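Section 4. Laying a place (break room + guest tables)

Quick version, Lucero Urrego wants this up before Tuesday. Applies to the Gultham tables, the white rectangular ones. Skurkus round tables are in section 5, don't mix them up.

**Before you start**

1. Wipe the table. Damp cloth, then dry cloth. No spray directly on the top, it streaks.
2. Check the table doesn't rock. Leveling feet turn by hand, clockwise to raise. If a foot is stiff leave it, put a tag on, use another table.
3. Wash hands. Plates come out of the cabinet last.

> **Caution:** Plates are stacked 22 high at most. Take them off the top one at a time. Do not pull from the middle of the stack, rims chip.

**Plate and box**

4. One plate per place. Terracotta color for guests, white for staff. Set it flat, well in from the edge so a sleeve doesn't catch it.
5. Run a finger round the rim. Any chip, plate goes in the gray bin and gets written on the sheet.
6. Take one small box from the carton. Purple is the regular, green is unscented. Check the flaps are shut and the corners aren't crushed.
7. Hold the box from above, fingers over the top edge, thumb low on the front. Light grip. The card dents easy and a dented box looks terrible on a clean plate.
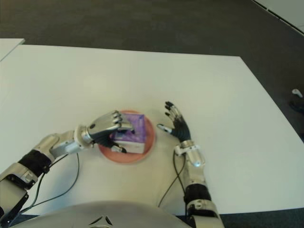

8. Lower it straight down. Don't drop the last inch and dont slide it across, the glaze marks.
9. Off-center is fine as long as all of the base is on the plate. If it overhangs the rim, lift and re-place.
10. Let go fingers first, then thumb. Other hand stays near the rim in case the plate wants to shift.

> **Note:** Don't open the boxes. Guests do that.

**Second table**

11. Same again on the next table. Leave the gap between tables as you found it, the carpet has tape marks for the legs.
12. Chairs go in after both tables are laid. Lift them, don't drag.

**Clearing**

13. Box off first, then plate. Never carry a plate with the box still on it, it slides.
14. Unopened boxes back in the carton, right way up. Opened ones go to the Jarnmont shelf for staff use.
15. Plates to the sink rack, not the dishwasher. The Kushwaha set is older and the glaze wont take the heat.

**Reordering**

Boxes come 100 to a carton. When you open the last carton put a line on the sheet, Lucero orders in January and again when the shelf is down to 2. Part number for the purple is 2,256, no comma when you type it in the form or it gets rejected.

Missing plates: same sheet, back page.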